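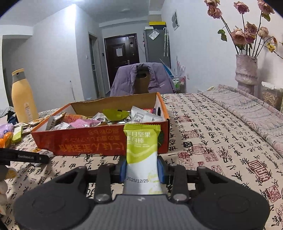
Snack Drawer Rescue: Keeping Nuts, Oats and Crackers Fresh

I love a full snack drawer! There's something so cheering about pulling it open at three in the afternoon and finding exactly the thing you wanted. Mine used to be a jumble of half-eaten bags and clothespins, and every spring I'd throw out a sad pile of stale stuff. So last May I emptied the whole thing onto the kitchen floor and started over, and I've been tinkering with it ever since.

Start with the dates. Go through every packet and sort by what expires first, then line them up front to back like a grocery store does. New things go in at the back. If the date is printed somewhere awkward, like a bottom seam, write it again on the front in marker (big!) so you can read it without picking anything up.

Single-serve packets keep best sealed, obviously, but get them out of the big outer box if the box is too tall for the drawer. I stand mine on end in an old shoebox lid, and I can flip through them like records. If the carton had the ingredients and allergens on it and the packets don't, cut out that panel and tuck it in behind them.

Loose nuts are fussier. They have a lot of oil in them and the oil goes off with heat and light, so please, not the shelf over the stove. Walnuts and pecans go straight in the freezer at my house, in a jar with a tight lid. You can eat them right out of the freezer and they're wonderful. Sniff before you bake with old ones. If they smell like paint or crayons, out they go.

Oats and rice cakes: airtight, dry, cool. My neighbor Kristóf Szalai keeps his oats in 2-quart canning jars and I copied him shamelessly.

Soft crackers can be saved! Spread them on a baking sheet in a 300-degree oven for five minutes, let them cool all the way, then close them up. They crisp as they cool, so don't judge them warm. This works on pretzels and plain cereal too, but anything with chocolate on it, no.

Brown sugar gone hard? A slice of bread in the jar overnight.

For crumbs in the drawer itself, I line it with a sheet of parchment and swap it when it gets grubby. A dry pastry brush gets into the corners way better than a cloth.

One more for households with kids: keep a low basket of 12 things they can help themselves to, and refill it once a week. Mine picked out the basket and they guard it like dragons.

Next up, the spice rack. Bring a marker.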